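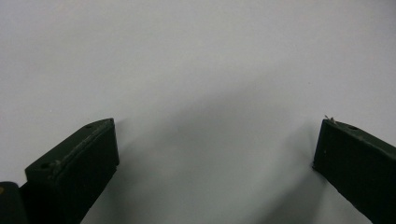 Photo: Damilola Ugwu. Same licence as the rest of the repo.

Prerkudia tablet standby log

Battery drain readings from tablets left switched on and ignored, which is how most tablets spend their lives.

Version 3, updated 25th November

What's in it

One CSV file per tablet, 15 tablets in all, plus a notes file. Each row is a single reading: time, battery percentage, whether wifi was on, and anything the tablet thought it was doing in the background. The longest log runs for 600 hours. The shortest belongs to a Barbieri 7-inch that went flat on its first night and has been left in as a warning to others.

Files

readings/ has the CSVs, named by tablet
notes.txt has Brenda's remarks, lightly edited for language
plot.py draws the graphs, slowly
old/ is version 1. Please don't use version 1.

Columns

time: local time, 24 hour clock
battery: whole per cent, as reported by the tablet, so treat it as an opinion
wifi: on, off, or blank if we forgot to write it down
awake: seconds the screen was lit since the last reading
task: name of the busiest background job, if the tablet would tell us

How the readings were made

Each tablet was charged to full, updated until it stopped asking, and left with the screen off and the brightness at half. A small logging app woke up once an hour, wrote a line and went back to sleep. The app uses a bit of power itself. We tried to measure how much and got a different answer each time, so no correction has been applied.

Everything was done at Brenda Lucero's place in Butilton. Room temperature wasn't controlled beyond opening a window.

Known problems

The Wisolside tablets round the battery figure to the nearest five, so their graphs look like a staircase. They also sit on 100 for an improbably long time. Draw your own conclusions about the marketing department.

Two of the Barbieri units installed a system update halfway through, without permission. Rows after the update are marked in notes.txt and shouldn't be compared with the ones before it.

There are 232 rows with a blank in the task column. This means the tablet didn't answer, and says nothing about whether it was busy. Version 1 filled the blanks with "idle", and someone wrote a whole blog post on the strength of it. Sorry about that.

Daylight saving is handled badly. If you find a missing hour, you've found it.

What it's good for

Comparing standby drain with wifi on and off, on the same tablet. Teaching somebody to plot a messy time series. Winning a very particular kind of argument.

It's no help at all for choosing a new tablet. Most of these models haven't been sold for years, and the batteries had all had previous owners.

Changes

Version 3: blanks restored, one mislabelled tablet given its proper name back
Version 2: September readings added
Version 1: see above

Contributing

New logs are welcome if they use the same columns. Run check.py first and fix what it complains about. Damilola looks after merges and will send back anything with the date written in the American order.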